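Planning the Purchase: Session Notes for Automation Budgeting
Handout, updated Jan 13, 2026

Okay, picking up where we left off with the Norkau worksheet. Most of you filled in the arm price and then stopped, and I get it! The arm is the exciting line. It's also the line you need the least help with, because a vendor will happily quote it for you by lunchtime. What I want from you this week is everything underneath it.

Start with the job. Write down what gets picked up, how big it is, and where it has to end up. Small parts on a table are a very different purchase from cartons on a pallet, and I've seen people price the arm first and then go hunting for a task that fits it (please don't).
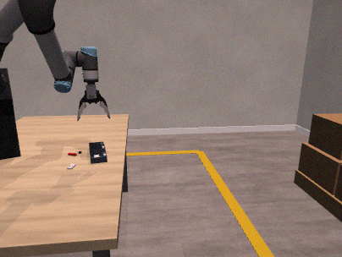
Then look at reach and payload together. Payload has to cover the gripper as well as the part, so if your gripper weighs 2 kg, take that off the top before you get excited about the number in the brochure. Same thing with reach – measure from the base to the farthest spot the fingers need to get to, with the wrist pointing the way you need it to point. An arm stretched out flat reaches farther on paper than it does when the tool has to come straight down.

Now the gripper. For the class case, the fictional-sounding but perfectly ordinary town of Drarkby, our parts shop wants to handle small pieces on a bench. Put down one gripper, one spare set of fingers, and an allowance of 400 dollars for finger changes during setup. You will change the fingers. Everybody does, usually right after deciding the first set is perfect.
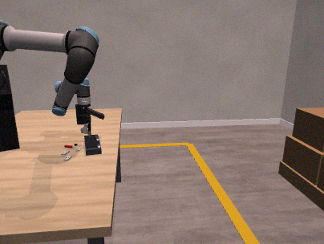 Simulated cell: gripper over the black box, small parts to the left.

Simulation gets its own line in the budget, and I'd put it early. The Flolletti quote in your packet lists it as an optional extra at 3000 dollars, which makes it look like something you can cross out when money gets tight. Think about what you'd be checking with it: table height, where the pedestal goes, whether the elbow has room, how much floor you need to mark off beside the bench. Moving a table in a model takes a minute. Moving it after the base is bolted down means calling somebody and paying them.

What simulation won't give you is a firm answer on grip. Friction, worn fingers, parts that come in slightly off size – keep money back for a trial with real parts. I tell people to hold 20 percent of the equipment total for this and for the things they forgot, and to leave it alone until the trial is done.
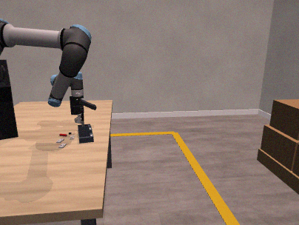 Oyewole wrote back after reading the draft of these notes that 20 percent is too thin for a first cell, and that the training hours should come out of a separate pot altogether, or they get eaten by the integration bill every time. I think that's fair on the training. On the percentage I'm sticking with my number for the class case, but if you want to argue for a bigger one in your worksheet, go ahead and show me what it's for!

A few lines people left off last time, so check yours:

Floor marking and any guarding the risk assessment calls for
Table or bench, plus anchoring for the base
Cables, mounting plate, power drop
Training for the operators and for whoever covers for them
Yearly service and software renewals
Somewhere to put incoming and outgoing boxes

That last one costs floor space more than cash, but it belongs in the plan. Draw it on your layout at the size it will be on a busy day.

For next session, bring the Norkau sheet with every line filled in, even if some of the entries are guesses. Mark the guesses with a G. Then pick the two you trust least and find out what it would take to get a real quote for them. The September delivery date in the case is fixed, so count back from there and write your order date at the top of the page.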